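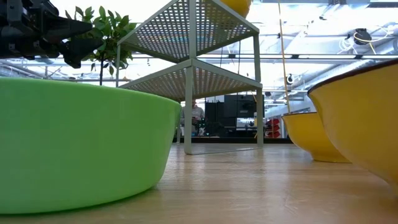
I'm reopening this ticket and moving it over to the cell rules queue, where I think it should have been from the start. Quick recap for anyone who wasn't on it: the arm on the tabletop cell kept going into protective stop on the way down to a bowl, always somewhere in the last bit of the approach, and it got closed as "could not reproduce." Well, I can reproduce it. I can reproduce it all day long! What I couldn't do until this week was say why, and the reason is that we've got a clearance rule on the wall that was written for flat parts and we're running it on tableware. A bowl wall leans out as it comes up from the base, and the rule only ever asks you to measure at the table. Two yellow bowls can have a nice strip of wood showing between them down at the bottom and a good deal less air between them up at the rims, which is where the fingers go. Same story with the green one and anything you stand behind it.

So this is going to be long. Sorry in advance. I'd like the whole trail in one spot so the next person doesn't have to dig through the chat.

Ticket type: recurring fault, cell practice
Status: reopened
Priority: medium (I'd argue high, but I always do)
Controller: Soron, current release
Planner: Mivolov, the version we froze in April
Gripper: two-finger, tapered tips

What was happening

The controller throws a contact stop, the brakes come on, and the log says the force on the wrist went over the limit. You clear it, jog up, run again, and maybe it's fine for the rest of the shift or maybe it does it on the very next pick. I had 23 of these in the log when I sat down with it. The original ticket has the first batch, and the rest are ones people cleared and didn't write up. I'm guilty of that too, by the way. When you're in the middle of a run and the fix is one button, you press the button.

That's rule problem number one and I'll come back to it.

What I tried first, and what it didn't tell me

I started with the wrist sensor, as everybody does. Zeroed it with nothing in the fingers, let it sit, checked the drift over a lunch break. Nothing wrong with it. Then I checked the payload setting, because I've been burned by that before (somebody swaps the fingers, the controller still thinks the old ones are on there, and the arm spends its day surprised by its own weight). Payload was right. Center of mass was right.

Next I slowed the approach to 5 percent and stood there with my hand near the stop, watching the tips go down. No fault. Brought the speed back up, no fault. Moved the bowls around, no fault, no fault, fault. I wrote "position dependent??" in my notebook and underlined it, and then spent an entire afternoon convinced it was a joint thing at one side of the reach. It isn't. Please don't go down that road, I left my whole afternoon there.

What got me somewhere was going through the stops one at a time and writing down what was next to the target. I didn't bother with the target itself, that was all over the place. But the neighbor! When the thing next door was a straight-sided block, clean run. When the thing next door was another bowl, or anything that gets wider toward the top, that's where my faults were sitting. The outer finger has to come down on the outside of the wall, and when the neighboring rim is leaning into the same air, the finger clips it.

Why the setup check passes anyway

The setup sheet says to check the gap between objects "at the work surface." We do that with the gauge block, and the block goes in, and we tick the box. Everyone who signed those sheets did precisely what the sheet told them to do. I want that in the ticket in plain words, since I know how these things get read upstairs later. The people were fine. The sheet was for flat parts, it came over from the Medrano line along with the table layout, and on that line it was a perfectly good sheet.

The planner doesn't catch it either. We give Mivolov a footprint for each object, and it grows that footprint by a margin and stays out of it. The footprint we typed in for the bowls was the base, measured with calipers at the bottom. I found that in the object file and had to go for a walk. So the planner believes the bowl is a narrow little cylinder, and it's delighted to bring a finger straight down through what is, in real life, the rim of the bowl next door.

What I changed

One. In the object file, every object now carries its widest width, wherever on the object that happens to be. For the bowls it's the rim. I did all the bowls and cups and then kept going through the rest of the file, and found 6 more entries with the same mistake.

Two. The gap check is done at the widest height of the two neighbors. You hold the gauge block up there. It's a bit more awkward than sliding it along the table, I know, I've been doing it all week and my arm has opinions. There's a taller block on order from Tronivov that stands on the table and reaches up, and until that comes in we hold it by hand with the arm in a locked state. Locked. Not paused. Paused is not a safe state for hands in the cell and the sheet now says so in the first line.

Three. Soft and irregular things get a keep-out zone you draw yourself. Leaves are the big one. The planner has no idea what to do with a leaf, and a stem is thin enough that a footprint gives you next to nothing while the top spreads out wide. If there's a plant in the layout, draw the zone around the leaves, not the pot or the stem. Same goes for anything hanging, cords especially — those move, so leave more room than looks sensible.

Four. Shelves with more than one level get entered as separate levels. We had one in the file as a single solid box, and that's overly safe in some spots and causes odd detours in others. I don't think it caused any of the stops. I fixed it while I was in there.

The approach rule, as it reads now

I rewrote this with the night crew and we argued over every line, so please don't tidy it up without talking to us.

Before a run, look at the layout from table height as well as from above. Crouch down and get your eye near the surface. From above, a bowl is a circle and it all looks roomy. Down low you see the walls lean.

Approach straight down for the last stretch. No diagonal moves below the tallest rim on the table.

If the tips have to pass between two rims, the gap at rim height has to take both the finger and the gauge block. If it takes one and not the other, move an object.

Open the fingers above the tallest rim. We had programs opening them on the way down to save a second, and opening is the moment the outer finger swings toward the neighbor.

Don't raise the force limit to make a stop go away. I mean it. I found the limit bumped on one of the saved programs, no note, no name. I've put it back. If a stop bothers you, the stop is telling you something, so write it down and come find me.

About clearing stops

Back to problem number one. The current practice was "clear it, and log it if it repeats." The trouble is that each person saw it once or twice on their own shift, so for each person it didn't really repeat. Spread over all of us it was repeating constantly. From now on every contact stop gets a line in the log before it's cleared, even if you're sure you know what it was. The line needs the target, the nearest neighbor, and where in the move it happened. You can write it in ten words. Spelling doesn't count.

I also asked for the clear button to be disabled until there's text in the note field. Soron's support told me the release we're on can't do that, so for now it's on the honor system, and there's a clipboard hanging next to the pendant.

Retest

Ran the old program with the old object file first, to make sure I could still make it fail on purpose. It failed on the 7th pick. Then I swapped in the new object file and left everything else alone, same bowls, same table. It refused to plan two of the picks at all, with "no clear approach," and those were the two where the rims were crowding each other. Lovely! That's the message I'd have wanted all along. I moved the bowls apart, it planned, and it ran through to the end of the shift with no contact stops. Saturday crew ran it again with their own layout and logged none either.

I wouldn't call that proof. It's one file and two crews, and the fault was always a moody one. So I'm leaving the ticket open.

Still open

The taller gauge block hasn't shipped. Tracking is linked in the parts request.

The Medrano line still has the original sheet. It's right for their parts, but if anybody over there starts running cups, they'll walk straight into this. I sent them a note and haven't heard back.

Somebody needs to check the nested bowls. When they're stacked, the widest width stays the same but the rim height changes, and I don't know yet whether the planner takes the height from the file or from the camera. My hunch is the file. I'll test it when the cell's free and post the result in this ticket.

Old setup sheets are in the recycling. If you've got one taped inside a cabinet door, please pull it down and use the new one from the clipboard.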